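Gripper drops object mid-cycle, no fault raised
Forum: Small arms and end effectors > Faults and safety
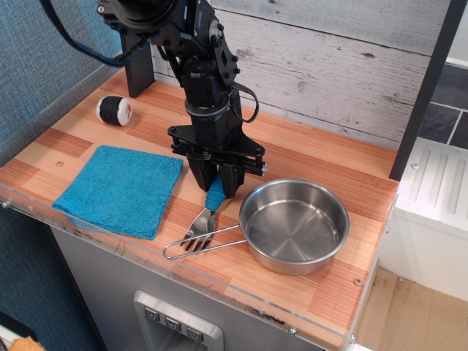
Gripper holding the spork by its blue handle, steel pot to the right.

a_simanjuntak wrote:
Small arm on a cabinet-top cell, two-finger parallel gripper on a Larkine controller. The task is pick up a utensil, move it over to the pot, release. Since we moved to the Sowa 2 firmware in March the fingers have been opening partway through the transfer. No fault, no warning. The status word reads "holding" until the next commanded release, so the arm carries on and completes the place with nothing in the fingers.

Log from Thursday's run: 1000 cycles, 342 drops. All of them during lateral travel, none during the lift. Supply voltage is flat throughout. I have swapped the finger pads and re-homed the rail. No change.

Has anyone else had this on Sowa 2?

kestrel_bench wrote:
Silicone handle? Silicone compresses and then creeps. If the grip is position controlled you close to a set width, the handle relaxes, and the normal force decays to nothing. The fingers haven't opened at all, the object has got thinner. Try a bare metal handle before you blame the firmware.

a_simanjuntak wrote:
Encoder says the fingers do open, by 2 mm. It is in the log. It is also force controlled, or should be.

kestrel_bench wrote:
Encoder on the motor or on the rail?

a_simanjuntak wrote:
Motor.

kestrel_bench wrote:
Then you know what the motor did. You don't know what the fingers did.

ptfe_tape wrote:
If the motor is backing off by 2 mm then something told it to, or it lost current. Either way the handle is not the first suspect. What is the hold current timeout set to? Parameter 2238 on the Larkine. Ours came back at its default after the update and the default is not zero.

d_harahap wrote:
Same cell as Anjani, different shift. 2238 was zero before the update. I will read it back tonight.

Separate point, and I would like it taken more seriously than it was at handover. The drop is a nuisance. The status word is a safety matter. We have an interlock that keeps the guard locked while the gripper reports "holding". If that bit can be wrong in one direction I have to assume it can be wrong in the other.

kestrel_bench wrote:
Bit strong for a spork.

d_harahap wrote:
The same controller is on the Ulau line, where it holds blades.

ptfe_tape wrote:
Agree with Dimas. The holding bit on these is latched from the last command. It isn't measured. It was never meant to go into an interlock, and the manual is vague enough that people do it anyway. Use a separate pad switch or a finger position sensor on its own input.

oldmarrow wrote:
Disagree that it is always latched. On Sowa 1 it dropped out if motor current fell below threshold for long enough. I tested that on an Estine arm by pulling the motor lead — bit cleared, arm stopped. If Sowa 2 doesn't do that, they have changed it and it should be in the release notes. I can't find it there.

ptfe_tape wrote:
Pulling the lead gives you a driver fault, and the fault clears the bit. Different path.

oldmarrow wrote:
Possible. I'll repeat it with a current limit and the lead left in.

d_harahap wrote:
Read back 2238. It is non-zero. Set it to zero, power cycled, read it again, still zero. Running overnight at the old speed with the same utensil so that one thing changes at a time. Guard interlock has been taken off the holding bit and the cell is key-locked until we have a proper sensor in.

kestrel_bench wrote:
Run a metal handle as well.

a_simanjuntak wrote:
After this one. Will post both logs.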